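Rec league sign-ups and a schedule change

Saturday, August 22, 2020

The Woda rec league is taking fall basketball sign-ups through the end of the month. Cost is $30 a player, same as in February. Shadi Mahasneh is running the schedule again, and he wants full rosters this time, with phone numbers.

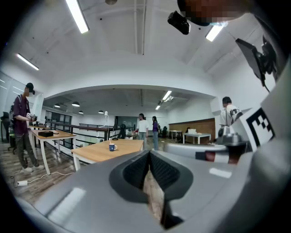

Where we play

Games move to the Smadi gym. It has one full court and seats 184, so the playoffs should fit — last winter's final did not. Doors open at six. Park on the street side.

I'm back with Grosteo, who finished fourth. Ermira Dervishi is our captain and still the best free throw shooter on the team. We need two more guards and somebody tall. 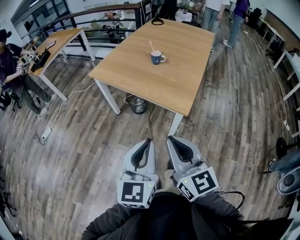 Blue mug on the table.

Shirts are ordered. Mine is number 30 again. First practice is Tuesday at seven.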